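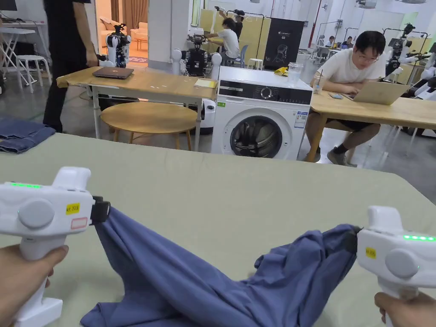 Awuor Langat had wanted a wet race all week, and said so to anyone at Stastham who would listen. She got a dry one, then a damp one, then a safety car with 11 minutes to go, and she won it anyway. Tisen Racing take the Clitar Cup title at the final round. Two points in it at the end.

"I stopped looking at the board after the second stint," Langat said. "My engineer kept wanting to give me numbers. I told him just tell me when it's over."

STASTHAM, 21st December - Tisen Racing are champions of the Clitar Cup for the first time, after a final round that had pretty much everything except sunshine. Langat started third on the grid, dropped to fifth at the first corner, was back in the lead before the stops and then had to do it all over again when the timing of the pit window went against her.

Start of the race first. Cold track, cold tires, nobody keen to be the one who threw it away. The two Trevaskis cars locked out the front row and got off the line cleanly. Langat did not. Too much wheelspin, and she was swallowed up on the run to Turn 1. She picked off the first car on lap four at the hairpin and the next a lap later, in the same place, with the same move. The lead Trevaskis took longer. A slow exit from the chicane finally opened the door and Langat went through on the inside with not a lot of room to spare.

Then the drizzle. Not enough for wets, plenty for mistakes. Several cars went straight on at the bottom of the hill, and the Trevaskis garage gambled on an early stop. It looked wrong for three laps and very right for the next ten. When Langat came in and went back out, she was second again and the gap was growing.

The safety car changed it. A stranded car on the outside of the last corner, field bunched up, and a short run to the flag once the marshals had it clear. Langat got the restart she'd missed at the beginning. Side by side through the first two corners, ahead by the third. She wasn't headed again.

Trevaskis took second and third on the road, enough to secure the teams' trophy, and their crew were first along the wall to shake hands. Good sports about it, it has to be said. They led the standings from the opening round right up until September.

SEASON IN SHORT

It did not look like a title year in the spring. Tisen left the first two rounds with one finish between the cars, and a gearbox problem that took far too long to find. A new floor came for the summer races and the car was better straight away over the bumps, less so in fast corners. The real turn was the September double header, where Langat won both races from pole and cut the deficit to 11 points going into the last round.

"September was when we beleived it," Langat said. "Before that we were being polite about our chances. I went home after that weekend and didn't sleep at all, I just kept driving the same lap."

The final was also her 100th start in the series. The crew had put a small decal on the cockpit side to mark it. She found out about it when she climbed in.

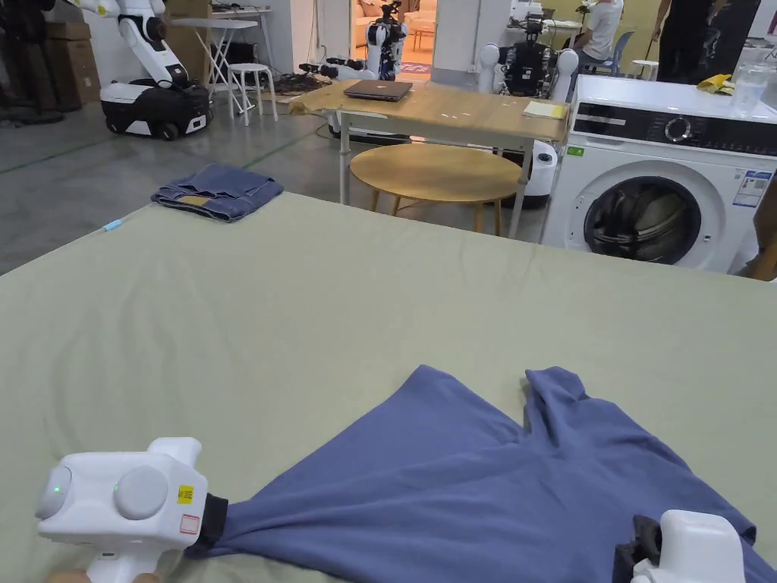 WHAT HAPPENS NEXT

Langat stays. The new deal covers next season with an option on the one after, signed before the final round and kept quiet until today. The second seat is open. Tisen will run several drivers at a winter test at Stastham in the new year and name the line-up after that, not before, so please don't ask us yet.

The car carries over with changes to the front suspension and the cooling. The team will stay in its present workshop and adds a second pit crew for the longer races, which the Clitar Cup brings back to the calendar next season. Full calendar to follow from the series.

Tickets for the Stastham opener go on sale once the date is confirmed. Fans who held a season pass this year get first pick of the grandstand seats, and paddock access is included again for under-16s with an adult. Gates times will be on the circuit's website.

LAST WORD TO THE DRIVER

"I'd like a few weeks of not talking about tires," Langat said. "Then I'll be bored and back in the simulator annoying everyone. We have a number one to put on the car. I want to see what it looks like."

NOTES FOR EDITORS

Interviews with Awuor Langat can be arranged through the Tisen Racing press office. Slots are limited before the holidays, so get requests in early.

Full race results and final standings are avaliable from the series on request.

Please credit Tisen Racing when quoting from this release.

ENDS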